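Guides > Furniture > Side Tables > Derese round side table > Placing and using the table

Search this guide Enter a word or part number Go

4. Placing the table in a corner and setting up a telephone

Read section 3 first if the legs and lower shelf are not yet fitted. The Derese is sold with a raised rim around the top. The rim keeps small items from sliding off, but it also limits how a telephone or lamp cord can leave the table, so plan the cord before you choose the final position.

4.1 Position

1. Clear the corner and sweep the floor.
2. Lift the table by the legs. Do not lift or drag it by the rim.
3. Set it down with the top below any wall plate you intend to use.
4. Press lightly on opposite sides of the rim. If the table rocks, turn it a little and try again.

CAUTION: Take everything off the top before you move the table. A telephone left in place can slide over the rim when the table tilts.

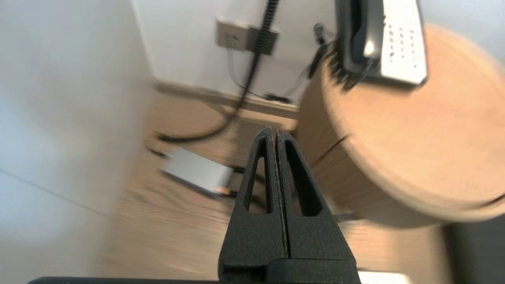
Photo: Tsegereda Workneh for Rimholm

5. Gather any cord lying on the floor and bring it up behind the table. A coiled cord left in a loop on the floor can catch a foot or a table leg.

4.2 Telephone and cord

1. Place the telephone at the back of the top, with the keypad facing up and the handset on the side you will reach from.
2. Run the cord up the wall behind the telephone. Do not pull it tight over the rim.
3. Push the plug fully into the socket.
4. Lift the handset and listen for a dial tone before you put anything else on the table.

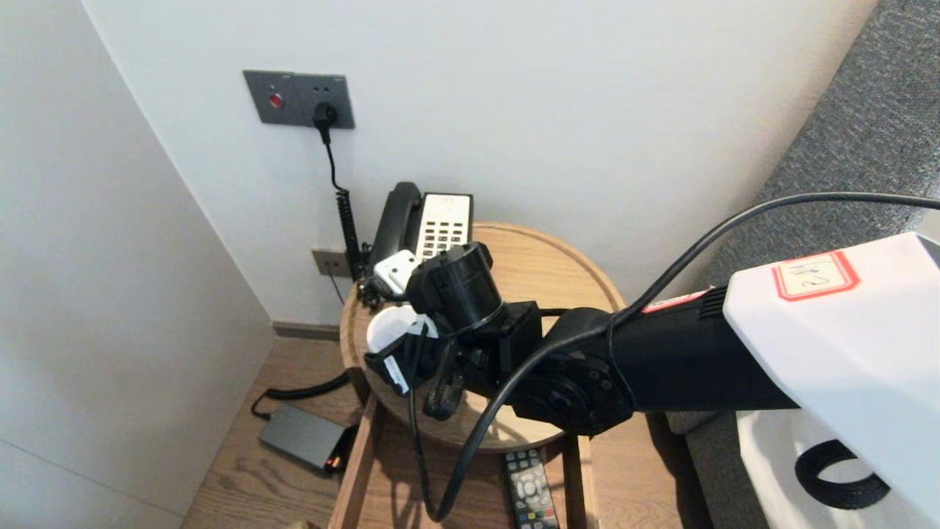
Cups and glasses belong on the part of the top farthest from the keypad. Liquid that gets under the keys is the most common reason a desk telephone has to be replaced, and the rim will hold a spill on the table where the base is standing in it. With the telephone pushed against the wall and its handset on the left, as it is here, a cup on the left side of the tabletop is clear of the keys but close to the handset, so move it toward the front edge before you answer a call.

NOTE: Use a coaster under hot drinks. The Nada oil finish resists water but will mark under heat.

4.3 The lower shelf

The shelf is meant for light items such as a directory or a notepad. It also stiffens the legs, and the table should not be used without it.

1. Slide items in from the front.
2. Keep them inside the line of the legs.
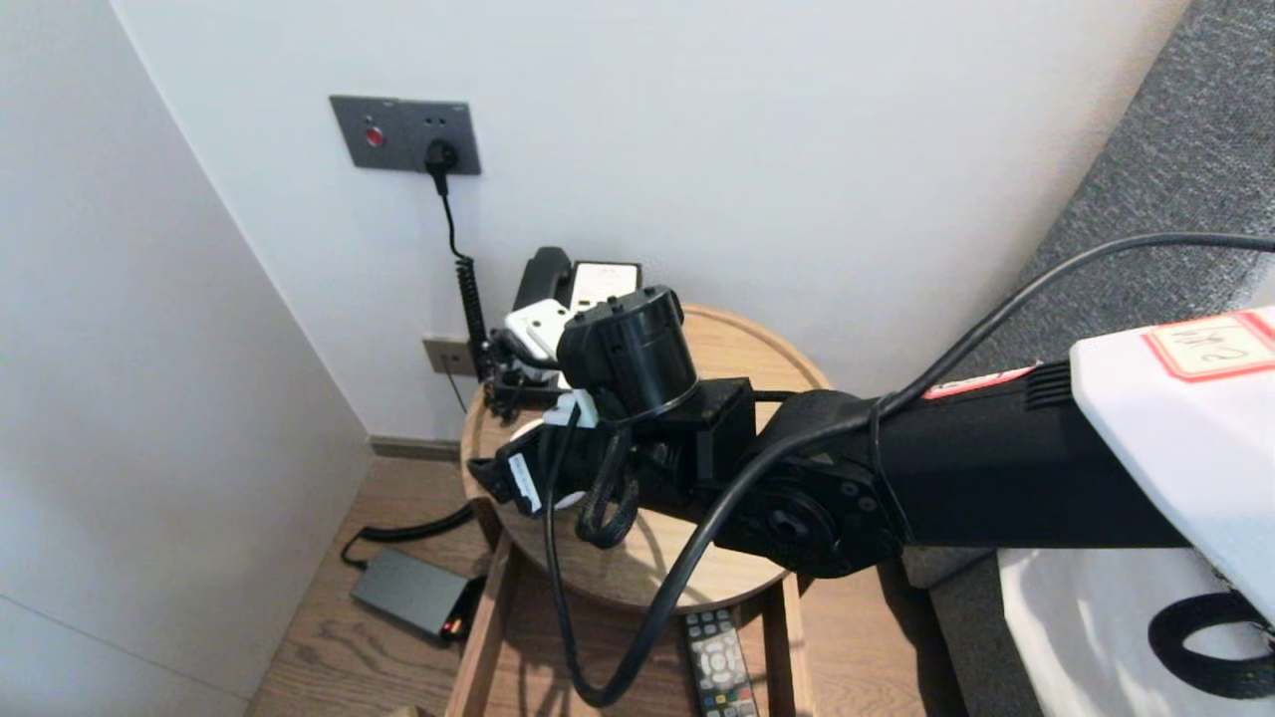

3. Leave a gap at the back of the shelf if a cord passes behind it.
4. Check the shelf screws each October and tighten them by hand. A power driver will strip the holes.

4.4 Care of the top

1. Take everything off the top.
2. Wipe with the grain, using a soft, damp cloth.
3. Run a folded corner of the cloth along the groove inside the rim, where crumbs and dust collect.
4. Dry the top at once. Do not let water stand in the groove.
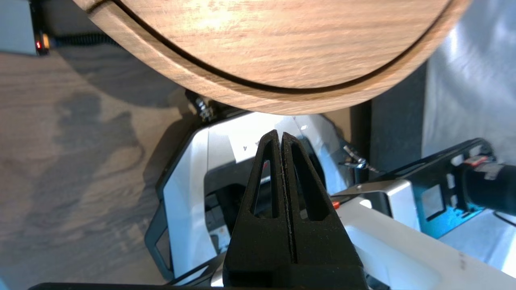
Fig. 4. Grain, groove and raised border of the round wood.

5. Let the surface dry fully before you put the telephone back.

If the finish looks dull after cleaning, apply a thin coat of Nada oil (part 519) and rub off the excess after 2 hours. Sand only with 600 grit, and only along the grain. Replacement shelf screws are part 3801, listed in the Flirnska spares sheet.

Rimholm Customer Guides | Contact us | Copyright Rimholm | Back to top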